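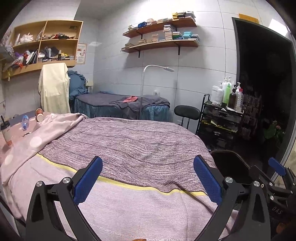 4.2 What counts as a tidy treatment room?

Most guidance on small massage and beauty rooms treats tidiness as something that can be read off the surfaces. The Pledia checklist, which we used in our first round of visits, gives a room full marks when the beds are made, the shelves are squared up and nothing has been left out. We doubt that this measures very much. A room between clients and a room at closing time can look alike, and the checklist has no way of telling them apart.

Figure 4 is a case in point. Under the checklist the room loses marks for the bunched polka-dot sheet on the nearer bed and for the paper cup on its side. It gains them for the boxes stacked on the wall shelves. Two raters, working separately, gave the same score and disagreed completely about why. One took the folded-back sheet for a bed waiting to be stripped; the other took it for a bed in use. Neither reading can be checked from a photograph, and we are wary of studies that claim otherwise.

Figure 4. Treatment room with two massage beds, wall shelves and an open wooden wall cabinet.

The textiles raise a harder problem. Earlier work at Saltalberg sorted bed coverings into "working" and "decorative" layers, and reported that rooms with more decorative layers took longer to reset. The claim may be right, but the sorting seems to us to have been done by eye. A knitted blanket may be there for warmth, for looks, or to hide a worn bed. Lizeth Escobar, who carried out our interviews, found that owners often gave a different answer on a second visit – sometimes the opposite one. We therefore record coverings by where they lie and leave purpose out of the coding.

Storage is no simpler. Open compartments and shelves are usually praised because stock can be found quickly. The Osagie scale goes further and awards a bonus for anything kept in clear bags. We found no link between that bonus and the time staff took to fetch an item when asked, though our sample was small and the staff knew they were being timed. The cabinet in Figure 4 holds bagged items, clothing and small boxes, and would score well. Whether it works well is a separate question, and one that the scale does not ask.

For these reasons the scores in the next section are reported by surface, with no overall mark for the room.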